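Rescue centre for river turtles opens its doors to schools in Bridari

The freshwater turtle centre at Bridari will receive school groups from January, after two years in which only staff and students could enter the building. The centre stands on the east bank of the Gyamfi river, a short walk from the old ferry landing, and it takes care of turtles that were hurt by fishing lines, boats or dirty water.

At present 57 turtles live in the centre. Most of them will go back to the river when they are strong enough. A smaller group must stay, among them several old animals with damaged shells which could not defend themselves any more in the wild. These are the ones that the children will meet.

"We did not want to make a show of sick animals," says Nii Alhassan, the director. "The sick ones need silence. But the ones which stay with us are calm, they are used to people, and they can explain the river to a child much better than I can do it."

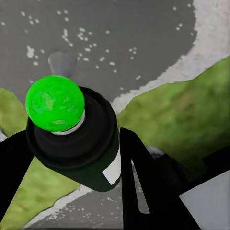 The programme for schools was written by Dede Kpodo, a biologist who studied the nesting places along the Gyamfi before she joined the centre. Each visit takes a whole morning and begins at nine o'clock. The pupils first see the water laboratory, where they test a sample that they have brought from a stream or a pond near their own school. After that they go in small groups to the feeding pools. A group may have no more than 20 pupils, and two teachers must come with them.

Kpodo has asked the schools to prepare the visit in class. The centre has printed a workbook for this purpose, with drawings of the six kinds of turtle known in the river and a simple key for telling them apart. It is available in English and, from the second term, also in French. Schools without a printer can ask for paper copies by post.

The digital part of the programme comes from Skisgate, a small company which makes teaching material about nature. It has prepared short lessons for use on the classroom screen before and after the visit, also for schools that are too far away to travel. Three of the lessons are ready and the others should follow before the summer.
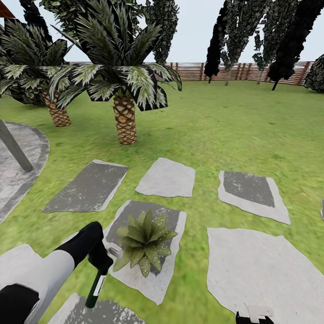
Computer-rendered garden view with stepping stones and a robot arm holding a bottle.

The river itself remains the greatest concern of the centre. In the last dry season the water level was low for a long time, and the sandbanks where the females lay their eggs were joined to the land. Dogs and cattle could walk on them without difficulty. Salamatu Adjei, who leads the field team, says that many nests were lost before her colleagues could put fences.

"We had to choose which sandbanks to protect, and this was not a pleasant choice," she says. "This year we have the material ready earlier, and the farmers on the west side have promised to keep their cows on the upper path."

The field team collected 250 eggs from places in danger and brought them to the hatching room of the centre. The young turtles are kept there until their shells are hard, and then they are released in the quiet water behind the island. Schools that visit in the right period may be allowed to watch a release, but the centre cannot promise it, as the date depends on the weather and on the level of the river.

Part of the money for the new programme was given by the Ruduseo foundation, which will pay the bus for schools outside the town during the first year. What will happen after that is not yet decided. Binta Akande, who is responsible for the budget, hopes that the district will take over a part of the cost.

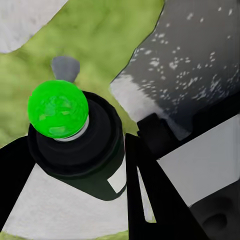 Teachers who took part in the trial visits were mostly positive. Tineke Coppens, who teaches science to the lower classes, came with her pupils in the rain and found the morning a little long for the youngest. She would like a covered place where the children can eat, and a shorter time in the laboratory. The centre has already answered that a roof will be built next to the feeding pools, though the work will not be finished for the first groups.

Visits are free of charge for all public schools in the district. Other schools pay a small entrance. Requests should be made by the school and not by the parents, and they should mention the age of the pupils and two possible mornings. Families can visit the outdoor pools in the afternoon, from two until five o'clock, but the laboratory and the hatching room stay closed for them.

Contact | © Bridari Freshwater Turtle Centre | Back to top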